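**Planner stops over the container and never opens the gripper**

Posted by Bianka Borbély

I'm on Widon 2 and my place routine hangs right before release. The pick is great, the move is great, then it just sits there until the timeout. Log says "goal tolerance not met" every time. What am I missing?

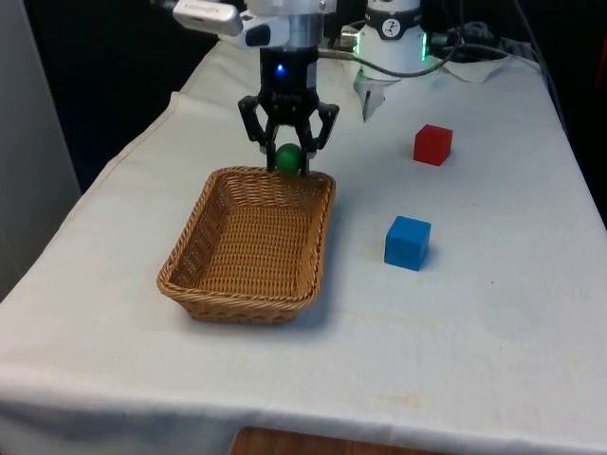 Release is gated on the goal pose, so I'd look at your target first. If it's the basket center and the arm stops with the ball over the back rim, you're short of it – and the gripper stays shut. Print both poses and compare. Mine was a stale camera transform!

**Lajos Gál**

Same thing here, error 223. Reinstalling fixed it for me, no idea why.

**Ross Gunn**

Don't reinstall. Raise the place retries to 3 and log the transform age – I bet Lajos just got a fresh calibration file.

**Krisztina Szekeres**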